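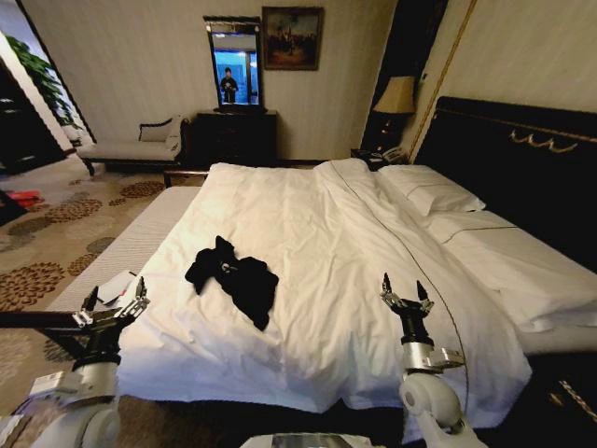 The Mirmont duvet is our all-season model for hotels, guest houses and people who like a hotel bed at home. We make it in one filling and three widths, and we sew it in our workshop in Lernau. Many customers ask first for a white one, and they are a little afraid of it at the same time. A white duvet on a big bed does show its wrinkles, and a dark shirt thrown on top of it will look very dark indeed. Our advice is to buy white if you can wash at a high temperature, and to take the undyed version if you cannot. Both have the same filling and the same price.

## What is inside

The filling is a hollow polyester fiber with a light silicone finish. It is not down, and we do not try to sell it as down. It is heavier in the hand than a down duvet of the same warmth, and it goes back to its shape more slowly after it has been folded. On the other side, it can be washed in the house, it dries in a normal tumble dryer, and guests with an allergy to feathers can sleep under it.

The shell is cotton percale. The edge is turned twice and closed with a double seam. Inside, the filling is held by stitched boxes, so it cannot travel to the foot end during the night. In our older model, the Marwat, the boxes were larger and some customers wrote to us about cold places near the shoulders. The boxes in the Mirmont are smaller and this complaint has become rare.

## Sizes and item numbers

| Size | For mattress width | Item |
|---|---|---|
| Single | up to 100 cm | MM-130 |
| Double | up to 160 cm | MM-311 |
| Large double | up to 200 cm | MM-558 |

Please measure the mattress and not the bed frame. If your mattress is higher than 30 cm, we recommend to take one size larger, so that the sides still hang down enough. The large double is also the right choice for two single mattresses which are pushed together.

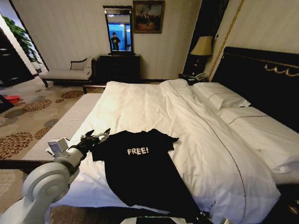
The duvet is delivered without a cover. It fits all covers with the standard sizes of our table, also from other makers. Each corner has a small cotton loop. If your cover has ties inside, you can fix the duvet to them and it will stay in its place. The Ulungate cover, which we sell separately, has such ties in all four corners and closes with buttons at the foot end.

## Washing and drying

- Wash before the first use, without softener.
- White: up to 95 °C. Undyed: up to 60 °C.
- The single size goes into a household machine of 8 kg. The two double sizes need a bigger drum, for example in a laundromat.
- Dry at medium heat and take it out two times to shake it.
- Do not iron the duvet itself. The heat makes the fiber flat.
- Do not use bleach with chlorine.

After drying, let it lie open on the bed for some hours before you put the cover on. If it still smells damp in the middle, it needs one more round in the dryer. For storage over the summer we recommend a cotton bag. The vacuum bags from the supermarket save much space, but after several months in them the filling does not come back completely.

## Orders for hotels

From ten pieces we give a hotel price, and you may mix the sizes. We can sew a colored thread into one side seam, a different color for each size, so your staff can sort the duvets after the laundry without opening the covers. This thread costs nothing extra, but it must be named in the order, because we cannot add it later. Orders with thread need one more week.

Spare loops and small repair pieces of the same percale are item MM-2302. They are sent in an envelope and one envelope is enough for several duvets.

## Returns

You can send back an unwashed duvet in 30 days. Please keep the outer bag with the zipper until you are sure. Seams which open in normal use are repaired by us in the first three years, and for this the duvet should be washed before you send it.
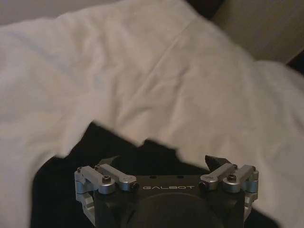

**Lernau, 2024-08-27**

The undyed version in large double is sold out at the moment. The percale for it is ordered, and we accept reservations by e-mail. White is in stock in all three sizes. The Marwat will not be made again, but we continue to repair it, and the Ulungate covers fit it without any change. Hotels that still use the Marwat can order single pieces of the Mirmont to replace it. The outside measures are the same, only the stitching looks different when the cover is off.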